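Papers > Bimanual Tabletop Handling > 5. What Went Wrong
Thursday, March 12, 2020, by the Bulcombe manipulation group

5.2 The stall fault

I'd love to report that our worst failure was something exotic, but it was a timeout. Out of 800 pick attempts in the Potton runs, 29 ended with the right hand closed on an object and the arm refusing to move (we started calling these "stalls" and the name stuck). The grip controller was waiting for a contact signal, the arm controller was waiting for the grip controller, and I was standing there with my thumb over the stop button, wondering which of them would blink first!

What bothered me more was the recovery. After a stall, the arm would sometimes restart at full speed instead of the reduced speed we'd set for it. I only caught this in October, going back through the logs, and by then we had done 74 sessions that way. We now force a slow restart in software and keep everyone outside the divider until the arm is parked.

Objects lying close together gave us the most stalls. The layout in Figure 4 is a good one for showing why: the water bottle and the tea bottle lie almost touching, while the kettle sits out on its own and leaves the fingers plenty of room.
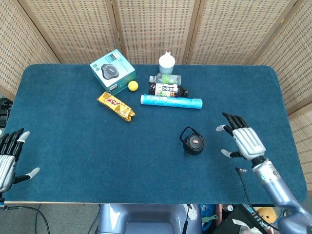
Figure 4. Both hands over the felt mat, with the kettle nearest the right hand.

Raising the contact timeout by 50 ms got rid of most stalls with single objects. It did very little for the bottles, and I still don't have a fix I trust there.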